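3.2 Equipment budget and purchasing order

The budget covered two arms, and the question was when to buy the second. Quotes were collected from Joltar and Vakik in September. Joltar's arm cost less, but its gripper was sold separately and delivery was 20 weeks. Vakik included the gripper and charged for each controller licence. Khosravi and Casado set aside 75 per cent of the capital for arms and grippers and left the remainder for mounts, spare fingers and freight.

We bought one Joltar arm first and deferred the second. In the meantime the block tasks were run in the Safavi simulator, which needed only a workstation the lab already owned. The simulated wrist view was used to decide on finger size and camera placement before either was ordered. Figure 2 gives a wrist view with the magenta cube between the fingers and the cyan cube further out on the tiled floor and the blue block up to its left.
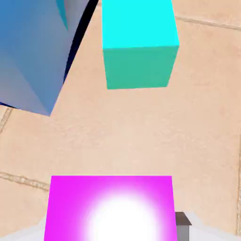
Figure 2. Simulated wrist view, block task.

Spare parts were the item we underestimated. The first plan allowed for 2 sets of fingers per arm; the revised plan allows for 6, bought in one order to save on freight. Service contracts were priced separately and charged to the operating budget, as the capital grant does not cover labour. The Zotent safety enclosure was moved to the second year, when both arms will share a cell.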